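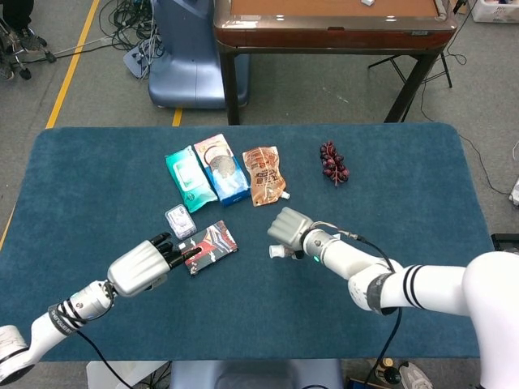 Why Is Food Wrapped? A Guide to Packaging for Young Readers

Saldale Museum of Everyday Things
Learning pages for ages 8 to 11

Most of the food in a shop comes inside something else. Crackers come in packets, milk comes in cartons and beans come in cans. This page explains what packaging does, what it is made from and what happens to it when the food is gone.

What does packaging do?

Food begins to change as soon as it is picked, baked or cooked. Air makes chips go soft. Light can change the taste of milk and oil. Tiny living things called microbes, which are too small to see, can make food go mouldy or unsafe to eat. Packaging slows these changes down by keeping air, light, water and microbes away from the food.

Packaging also protects food from bumps. A biscuit may travel hundreds of kilometres in a truck before it reaches a kitchen. Without a tray or a firm packet, it would arrive as crumbs.

The outside of a package has a job as well. It tells people what is inside, how much there is and when it should be eaten. People who have allergies read the list of ingredients very carefully.

Why is a chip packet shiny inside?

Many chip packets are made of several thin layers of plastic stuck together. One layer is strong, one can be printed on, and one is coated with an extremely thin layer of metal, usually aluminium. The metal helps to keep out light, air and moisture.

A new packet also feels puffy. Before it is sealed, the factory fills it with a gas called nitrogen. Nitrogen makes up most of the air we breathe. It does not make chips go stale as oxygen does, and it forms a cushion around them.

Packaging long ago

People have wrapped food for thousands of years. They used leaves, animal skins, baskets and clay jars. Some of these are still used today. In many countries, rice or fish is cooked and carried in banana leaves.

The idea for canned food came just over two hundred years ago. A French cook found that food sealed in glass jars and heated in boiling water stayed good for a long time. Metal cans soon followed. The first ones were so thick that they had to be opened with a hammer and chisel!

The museum's packaging collection has 129 objects. The oldest is a biscuit tin with a picture of a sailing ship on its lid. It was given to the museum by the Coutinho family, who used it to store buttons.

What happens afterwards?

Glass and metal can be melted down and made into new things again and again. Paper and cardboard can be recycled too, but their fibres become shorter each time and in the end they wear out.

Packets made of several layers are much harder to recycle, as the layers are difficult to pull apart. In many towns they must go in the rubbish bin. Rules differ from place to place, so ask an adult to help you check what your council collects.

Something to try

You will need two plain crackers, a small container with a tight lid, and a saucer.

Put one cracker in the container and close the lid. Leave the other on the saucer. After two days, snap each cracker in half and listen. Which one is crisper? Write down what you hear and feel. The experiment works best in humid weather. Please do not eat the crackers afterwards.

Words to know

Microbe: a living thing too small to see without a microscope.
Moisture: small amounts of water in the air or in food.
Nitrogen: a gas with no colour or smell.
Recycle: to turn used material into something new.

Text by Dalva Trindade. Checked by Sarla Upadhyay, Learning Department.
Page last updated 20/07/2024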